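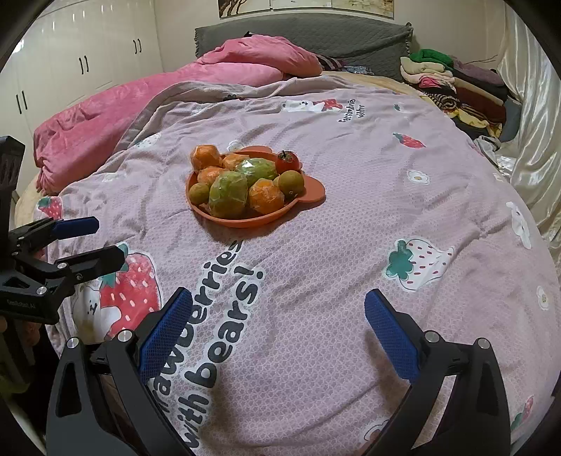
Wrapped fruit on the orange tray, pink blanket underneath.

Home | Charts | Moon Notes | Reading List | About

My Year With the Twelfth House

December 8, 2022

Okay, I have been promising this post since March and I'm finally sitting down to write it. If you've been reading along you know I have a crowded twelfth house — Sun, Mercury and Venus all piled up behind the Ascendant — and that for years I treated it like the junk drawer of my chart. Every beginner book I owned said the same gloomy things. Hidden enemies! Confinement! Self-undoing! I read those lines at nineteen and more or less closed the book.

What brought me back was a weekend workshop taught by Daranee Jaidee, in the upstairs room at Claveo (the bookstore with the creaky stairs, for the locals). She spent the whole first morning on the twelfth and I filled so many pages that my hand cramped. Her way in is the sky itself. Planets in the twelfth have only just come up over the eastern horizon, so if you were born with the Sun there, you were born in the first part of the morning, when the light is still low and a bit hazy. I'd known that as geometry for ages and had never once felt it. She had us go outside on Sunday before breakfast to look east, and I stood in the parking lot in two sweaters, completely thrilled.

So my project this year was to keep a log. Every time the Moon passed through my twelfth I wrote down how I slept, what I dreamed, who I talked to and how much I wanted to talk to anybody at all. The Moon stays a little over two days in there for me, more or less, depending on how fast she's moving. I used the blank ephemeris pages from Sterkasura, which have a nice wide margin, and a pencil.

Some things I noticed, in no special order:

My dreams get longer. They don't get stranger, they just have more rooms in them.

I'm terrible at phone calls on those days and wonderful at letters. I wrote to my aunt in Bañuelos three times on twelfth house Moons and she says they were the best ones.

If I plan a party for that window I end up in the kitchen washing glasses by nine o'clock and loving it.

I also went back through my old journals, which Getsemaní Montes (my study partner, and a much more careful astrologer than I am) told me to do ages ago. I have 1,253 entries typed up now, with the Moon's sign beside each one. I expected a big dramatic pattern and what I got was softer. The words "quiet" and "tired" do turn up more when the Moon is in there, but so does "laughing," and I'd love for somebody to explain that one to me!

A quick word on house systems, as I know you'll ask. I use whole sign most of the time now. In Placidus my Venus slides over into the eleventh, and for a while I went back and forth every other week trying to decide who I was. Getsemaní finally said to pick one for a full year and write things down, so that's what I did. I may run the log again in Placidus next year just to see. Yes, I know how that sounds.

The old writers called this the house of the bad spirit and said Saturn has his joy there, and I've come around to liking that a lot. Saturn enjoys a closed door and a long job. When I do my slow work on those days — filing, mending, copying out tables — it goes beautifully. When I try to be charming, well.

Next up I want to look at the sixth house, straight across the wheel, and I've ordered the Vedus workbook on it. If you have a packed sixth, please write to me. I have so many questions.

Share (2) | 2 comments

marlowe_k
Gemini Moon in the twelfth here, and the letters thing is SO true. I can't pick up a phone to save my life but I'll write you six pages.

Tess in Ohio
Would you post a sample page of the log? I'd like to try it with my Mars and I'm not sure how many columns to make.

Older posts | Newer posts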